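Clikside, Lovska cell
Minutes of the maintenance meeting, August 20, 2025

Present: Jaime Aguiar (chair), Sofia Lobo, Karim Ait Brahim, Fadime Aydoğan
Apologies: Joana Sequeira
Minutes taken by: Fadime Aydoğan

1. Minutes of the last meeting
Accepted with one correction. The spare finger pads were ordered from Prantl, not from Flanov.

2. Simulation model of the cell
Karim has put the new gripper model in the simulation. The wrist view is now used for checking the finger opening before we change anything on the real machine. He asked that all persons use the same model, as two old copies are still on the shared drive.

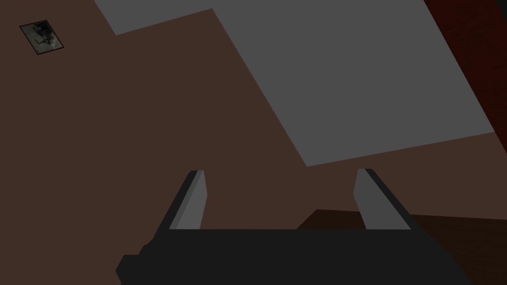
Wrist view in the simulation, gripper open and empty.

Sofia asked if the colours of the surfaces will be improved. Karim answered that it is not planned. The meeting agreed that plain colours are enough for this work.
Action: Karim to remove the old copies.

3. Finger pads and opening
The pads on the real gripper have done 1,000 cycles after the last change. Jaime proposed to inspect them every 200 cycles until we know better how they wear. Agreed.

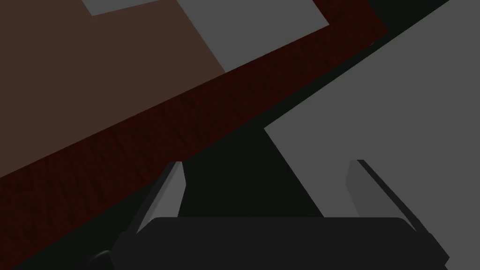 Sofia reported on the wrist camera bracket. The new bracket from Flanov has 2 screws and must be tightened by hand first, then with the small key. She wants to write the camera angle in the cell book after each removal, so the simulation can be set the same. In the model view the top of the palm lies nearly level across the picture, with one finger above each end, and she suggested to take this as the reference when the real bracket is put back. Jaime agreed, but he wishes to have also a measured value in degrees.
Action: Sofia to measure and write the value.

4. Cleaning and grease
The cleaning list was not signed for two weeks in August. Jaime reminded that the finger guides must be wiped before new grease is put, and that
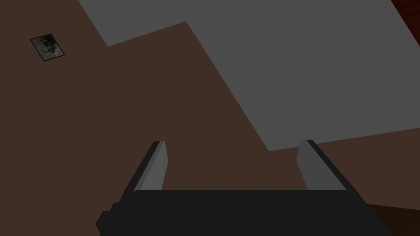 the person who does it must sign on the same shift. Fadime will print a new list with larger boxes. The grease from Prantl is enough for 28 more services, so no order is necessary now.
Action: Fadime to print the list and hang it at the cell door.

5. Other points
Joana sent a message that she can train one more person for the pad change. Karim is interested.
The date of the next meeting will be sent by Jaime.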